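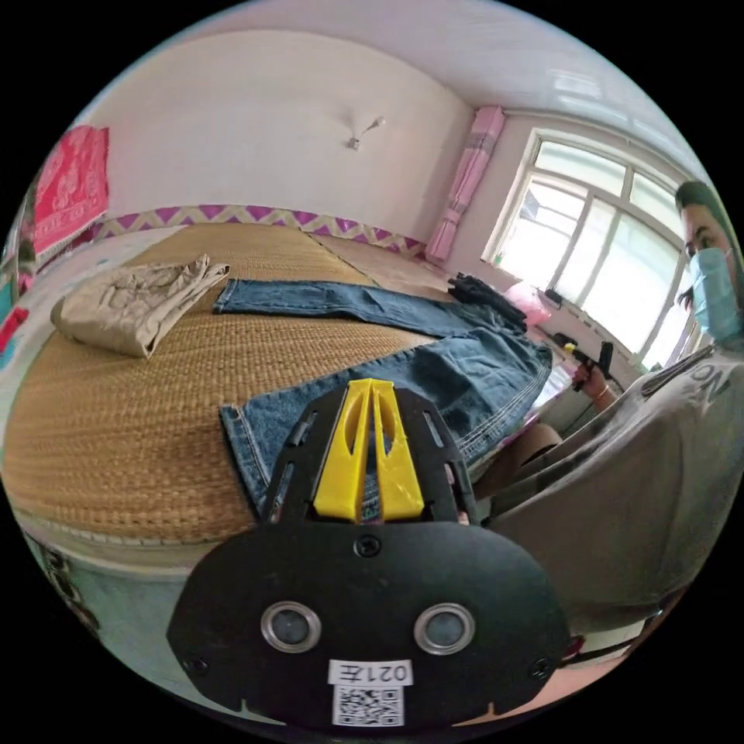 TANASARN, July

About Cistudis

Cistudis is a data analysis firm serving city, county and regional governments. The company builds forecasting models for public works departments, principally water and sewer utilities, and trains the employees who will use them. Our head office is in Tanasarn, where the company was founded and where most of our analysts work.

The firm was established by Ehsan Pirzada, who had managed maintenance records for a municipal water department and had seen how much useful information sat in them unread. Work orders, leak reports, valve inspections and customer calls were held in separate systems, often with different street names for the same street. Crews knew which mains gave trouble. The budget office did not, and replacement money was assigned largely by the age of the pipe.

Our first contract was a study of main breaks for the Tanasarn water department. It combined repair history with soil records, pipe material, pressure zones and winter ground temperatures, and it produced a ranked list of pipe segments for inspection. The department's engineers rejected a number of the rankings, and their objections were recorded and used in the second version of the model. That practice has continued in every project since.

What We Do

Our work falls under two product lines, both of which are maintained by our own staff.

Trornater estimates the chance that a given segment of water main will fail within a planning period chosen by the utility. Results are delivered as a map and as a plain table that can be opened in any spreadsheet program. Each score is accompanied by the factors that raised or lowered it, so that an engineer can judge whether the reasoning fits local conditions. Trornater does not issue work orders. Decisions on inspection, repair and replacement remain with the utility.

Titetti sorts incoming service requests. Residents often report the same problem several times in different words - a wet basement, a soft spot in the road, low pressure at the tap - and the requests may go to separate departments. Titetti groups reports that are likely to concern the same fault and sends them to one supervisor for review. A request is never closed by the software.
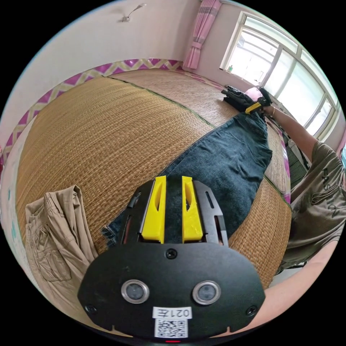
Yellow gripper fingers and woven straw matting.

How We Work

Every project begins with a review of records, which lasts 90 days. During this period our analysts visit the client's offices, read sample work orders together with the clerks who enter them, and ride along with field crews where the client allows it. The review ends with a written report on the condition of the data. If the records cannot support a reliable forecast, the report states this, and the client may end the agreement without further charge.

Clients whose records are suitable proceed to a trial. The model is built on older records and tested against a more recent period that was withheld from it. Results are presented beside those of the method the client already uses, including simple ones such as ranking pipes by age. In several trials the simple method performed nearly as well for certain pipe materials, and we advised the client to keep it for those materials.

After the trial, a model in regular use is checked four times a year. Pipe networks change, and so do the habits of the people who keep the records. A new dispatch form or a change of contractor can alter the figures considerably without any change underground. Our analysts compare forecasts with actual failures and send the client a written account of the differences.

Fair Treatment of Neighborhoods

Service records show where residents complain as well as where pipes fail. A neighborhood that makes few calls may have sound mains, or it may have residents who have stopped expecting an answer. Models trained on complaints alone can direct attention away from such areas. Before any model is released for use, Cistudis compares its results by neighborhood and reports any pattern of under-reporting to the client in writing.

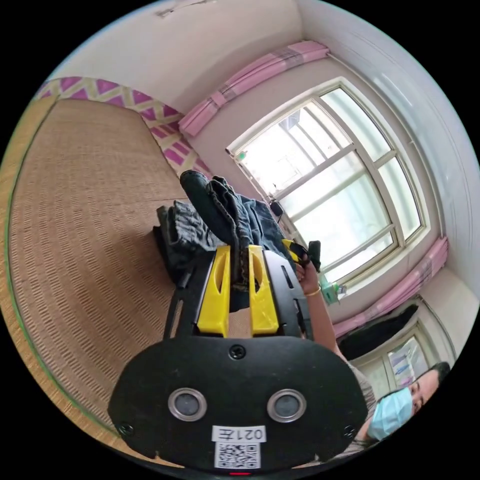
The comparison is repeated at each regular check, and clients are encouraged to publish it. Where a district appears to be under-reported, we recommend a small program of random inspections there, so that the model can be corrected with direct observation. Inspection results are entered whether or not a fault is found. A finding of no fault is as useful to the model as a finding of corrosion, and it is the kind of result most often missing from municipal files.

Privacy and Ownership of Data

All records supplied by a client remain the property of that client. Names, telephone numbers and account details are removed before records reach our analysts. We do not sell data, combine one client's records with another's without written consent from both, or use service requests for any purpose outside the contract. When an agreement ends, our copies are deleted and the client receives a signed statement to that effect. Model documentation is written so that it may be released under public records laws.

Our People

Cistudis employs 50 people, among them statisticians, civil engineers, software developers and former utility staff. Ehsan Pirzada continues to lead the company and reviews every data condition report before it is sent. New analysts spend their first weeks with a utility's maintenance division before they are assigned to a project.

Training for Public Employees

The company offers courses for planners, records clerks and maintenance supervisors. Subjects include keeping consistent work orders, reading a risk map and questioning a forecast that does not match experience in the field. Classes are held at the Tanasarn office on Tuesday mornings and may be arranged at a client's own premises. No background in statistics is required.

Contact

Public agencies wishing to discuss a project or enroll employees in a course may write to the Cistudis client office in Tanasarn. Requests for public documents concerning a particular city's model should be addressed to that city's records office.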